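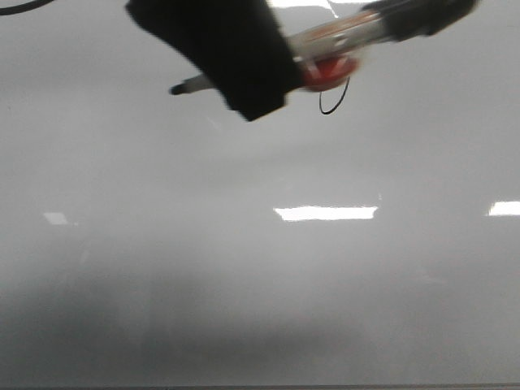 New Whiteboard Is Up at Kurnudar

1/30/25

Well, we finally have a glossy white board in the Kurnudar craft room, and I can't stop grinning at it! Suha Aoun talked Colemance down to $116 for it (delivery included, bless her). The old one had gray ghosts of every list since last April. Markers live in the top drawer now, so please cap them when you're done – I threw out 20 dried-up ones last week. Drawing night starts again soon and there's room for a few more, so come scribble with us.

Home | News | Classes | Contact

Recent items
Hadgu shelves are going cheap
Parking behind Rusico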